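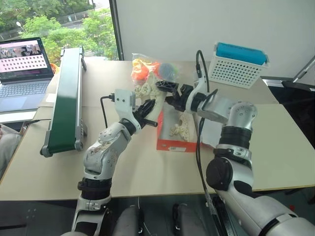
Figure 1. Cardboard box on the tabletop.

Does a Cardboard Box Keep Bread Fresh?
Student project report, Kodatbridge
Fatima Gumede, Nosipho Pillay and Ojārs Pētersons
2019-10-18

Why we picked this

All three of us eat a lot of bread, and all three of us throw too much of it away. Ojārs's grandmother swears by a plain cardboard box with a cloth inside, while Nosipho's family has always used plastic bags. We argued over it for a whole lunch break and then decided to find out!

What we did

We bought white loaves from the Mabuza bakery, all from the same morning's batch, and cut them into thick slices. Half went into closed cardboard boxes lined with a cotton cloth, the other half into plastic bags with the ends twisted shut. Everything sat on a shelf in the classroom, away from the window.

Each slice weighed 60 grams at the start. We weighed them every morning on a kitchen scale and wrote down how the crust felt, how the middle felt and whether we could see any mold. We also asked our teacher, Mbali Le Roux, to taste a piece from each group without knowing which was which (she was very brave about it).

What we found

The slices in the boxes lost weight faster, and after 2 days the edges were hard enough to knock on the desk. The crust stayed crisp on the first day, though, and everyone loved that. In the bags the middle stayed soft much longer, but the crust went chewy overnight and mold showed up there first. Fatima found the first green spot and yelled loud enough for the class next door to come and look.

Problems

The classroom heating came on partway through, so the shelf got warmer than we had planned. Our scale only shows whole grams too, and we would love to borrow a better one. In January we want to repeat everything with rye bread and whole loaves, and Xolani Cele has already offered us space in his pantry.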